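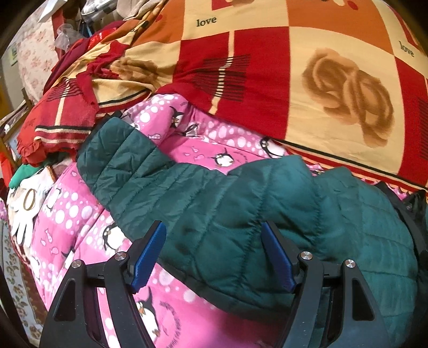 ## Drosto hand-held gripper: six weeks in

We bought two of these in January to record folding and tidying work in ordinary homes, mostly bedding and coats. I hold the budget for the project, so this review is as much about money as about the tool.

The Drosto costs 700 a unit, which put it well under the Fladex we had first priced. The quote does not include spare finger pads. Those are 80 a set and you should plan for them from the start - we ordered 3 sets and have already fitted one.

Grip on fabric is good. The ribbed pads hold padded nylon better than I expected, and thick quilts give no trouble. Thin cotton is harder, and a single layer of sheet often slips out on the first try. The arms are held by plain screws, so changing a part is a short job with a small screwdriver. Check the screws before each session.

Weight is fine for a morning. After up to two hours my wrist wanted a rest, so we now budget for shorter shifts and a second person. That added more to the yearly cost than the hardware did.

The supplier, Nerenwood, delivered on time but sent the wrong charging lead, and the replacement took a fortnight. The Jang carry case is sold separately and is not worth the money. We use a padded toolbox.

I would buy the Drosto again for soft goods. For crockery or anything heavy I would ask for a loan unit first, and get the price of pads in writing.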